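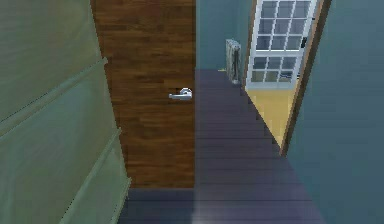
Frequently asked questions: can a machine do the chores yet?

We receive many letters at Skunness, and most of them ask the same things. This page collects our answers. We test household and workshop machines for small landlords, care homes and families, and we do not sell any of them. The page was last revised in June.

Can I buy a robot that does all the housework?

No. You can buy machines that do one chore well. Vacuuming is the oldest and the best of them. Mopping is acceptable on hard floors. For a machine that goes from room to room, opens what is closed, picks up what is lying there and puts it in the correct place, you will still have to wait. We have tried several candidates and we would not leave any of them alone in a home.

Why do you test so much in simulation?

A simulated hallway costs us nothing when the machine drives into the radiator. We can also repeat the same trip 900 times during a night and change one thing each time, for example the color of the walls or the side on which the door handle is mounted. A real apartment does not permit this. After the simulation we always go to the real rooms in Prerham, and the results there are usually lower.

Which chore is the most difficult?

People expect us to say ironing or cooking. For our testers it is doors. A lever handle must be found, pressed down and held while the whole machine moves backward or forward with the door. If the machine stands ten centimeters too close, it blocks the door with its own body. In our last round, the best machine opened a closed lever door in 14 of 20 attempts. A child of five does better.

Are glass doors a problem?

Yes, they are. Many machines measure distance with light, and the light can go through the glass. The machine then believes that the way is free. A door with many small panes is a little easier than one large sheet, as the bars between the panes give the sensor something to see. A door which stands half open is worse than a door fully open or fully closed. If you have such doors at home, please fix them in one position during the hours when the machine is working.

What about different floors?

Dark floors can confuse the cliff sensors of cheaper vacuums, which may read the dark surface as the edge of a stair. The opposite trouble comes with shiny boards, where a reflection can be taken for an object. Where a dark floor meets a light one, we saw machines stop and turn back even when there was no step at all. Newer models do this less often.

Can it pick up small things before it vacuums?

Sometimes. Our test for this is called the Sunday test, after the state of a family hallway on that day. We put small objects near the walls, near the radiators and behind the doors, and the machine must bring them to a box. Objects in the middle of a room are mostly found. A small object close to a wall is often seen but not grasped, because the gripper has no space to come around it. Thin objects which lean on something are the worst, and in many runs the machine did not notice them.

How long does it need?

Long. To clear one corridor and vacuum it, the machine named Tạ needed 41 minutes. One of our staff did the same work in six. Some customers say that this does not matter if they are out of the house, and we agree with them, provided that the machine does not need help in the middle.

Is the situation better in a workshop?

It is better where the work stays in one place. At the Stidbridge joinery we have seen a fixed arm sanding cabinet fronts all day, with a person only bringing and removing the panels. Raised moldings still had to be finished by hand, for the tool rounded off their edges. Sweeping between the benches was also done by a person.

Should I change my home for a machine?

A few changes are cheap and we can recommend them. Leave inner doors open. Lift cables from the floor. Remove rugs with long fringes. Do not replace handles or take away thresholds only for a machine, at least not this year, as the next model may not need it.

Can I send you my floor plan?

Yes, you can. Please write the width of each doorway and say which doors open toward the corridor. We build a simple simulated version and tell you where a machine would probably get stuck. The waiting time is at present two weeks.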